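**Open day at Huvelum, Culville: did anyone else go?**

**platterhead** wrote on 9/15/19:

Went to the Huvelum open day in Culville yesterday. Signs everywhere said "the future of recycling," free coffee, a guy in a polo shirt telling us the Dagdag cell will "take apart any office PC." I do this for a living with a screwdriver and a bench full of ex-lease towers, so I stood at the rope for 50 minutes and watched the drive station.

My short version: nice hardware, big claims, very small job. The tower comes in with the side already off. The CPU socket is already empty. The memory is already gone. Every part I'd call annoying had been dealt with by a human before the arm got near it. Then it does the drive, which sits in a blue plastic carrier that Dell designed so a bored office temp could get it out with two fingers.

I asked the polo shirt what happens with a drive held in by four screws and no carrier. He said that was "on the roadmap." I asked for a number, any number, for failed grabs per shift. He gave me a brochure.

Anyone else there? Am I being unfair?

---

**solderwick** wrote:

A bit unfair. I was in the morning group. You can't expect a public demo to start with a sealed box and end with sorted scrap. They said at the start that it was the drive step only. Maybe the afternoon talk skipped that part.

---

**platterhead** wrote:

The afternoon talk was 12 slides and one of them was a sunset. "Drive step only" was not on any of them. The banner over the door said "full teardown."

---

**m_ignacio_fan** wrote:

You two should have gone to the Q&A. Wilfredo Ignacio ran it, and he was a lot straighter than the marketing people. Somebody asked whether it could handle mixed brands and he just said no, not today. I respected that.

---

**grumble_bay** wrote:

"Not today" is what they told us about the Rovolex sorter, and we waited two years for it to learn what a laptop was. It's in a corner with a tarp on it now.

Did anyone get a decent look at how it grips the drive? From the back row all I saw was heads.

---

**platterhead** wrote:

Plenty of close views. Judge for yourself. 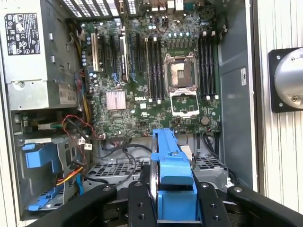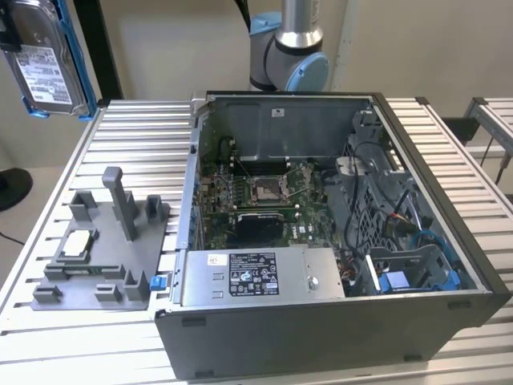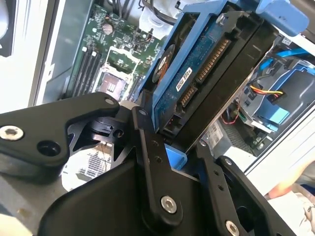

So my complaint stands. All that metal on the end of the arm and what it wants is a plastic handle in a known spot. Give it a carrier with a broken tab, which in my shop is an ordinary Tuesday, and I'd like to see what it does. I'd also like to see it with the cables left the way real people leave them, zip tied to everything. Same case model over and over isn't a test. It's practice.

And before anyone says "it never gets tired": neither does my impact driver.

---

**solderwick** wrote:

Practice is how you get to a test, though. Your complaint is with the banner. I agree the banner was dumb. But moving a drive around inside a case full of loose wires is harder than you're making it sound. A carrier only has to be a little crooked and it jams on the rails. I've done it by hand and sworn at it.

Also, everybody with a fleet contract gets the same case model over and over. A school district dumps a whole generation of machines at once. If it can do one model all night, that's worth something to somebody, even if it's no use to your shop.

---

**platterhead** wrote:

If it can do one model all night. Did you see it do one model all night? I didn't. I saw a demo with staff standing close by and a rope between us and the table. I'll give you the fleet argument, that's the first decent reason I've heard, and it didn't come from the people selling the thing.

What's the price, by the way? I asked and got "it depends on your throughput." I told him my throughput depends on the price.

---

**tin_lid** wrote:

Question from someone who wasn't there. Does the Dagdag cell wipe the drives too, or does it only handle them? Our customers care about the data a lot more than the metal. If a person has to scan every serial number anyway, I don't see where the labor saving is.

---

**m_ignacio_fan** wrote:

Handling only. Ignacio said wiping and shredding are the buyer's problem. He did say they want to add label reading, so the serial gets logged before the drive goes in the bin. No date given. I wrote that down because the guy next to me groaned out loud.

---

**platterhead** wrote:

That was me.

---

**grumble_bay** wrote:

tin_lid, that's our problem as well. Auditors want a serial, a time, and a name next to it. If the name is "robot 2" I'm going to be on the phone all week.

Would any of you go back for the next one? They handed out cards for a second open day at the end of September, by sign-up only.

---

**solderwick** wrote:

I signed up. They told me visitors can bring their own machine if they email the model first.

---

**platterhead** wrote:

Email it first so they can get ready for it, sure. Fine, I'll sign up too. I've got an old slim desktop where the optical drive sits on top of the hard drive, and both of the latches are broken. I'll send them the model number and leave out the latches.

---

**tin_lid** wrote:

Please ask about the serial logging while you're there, and get the answer in writing if you can. I'll check back on this thread in October.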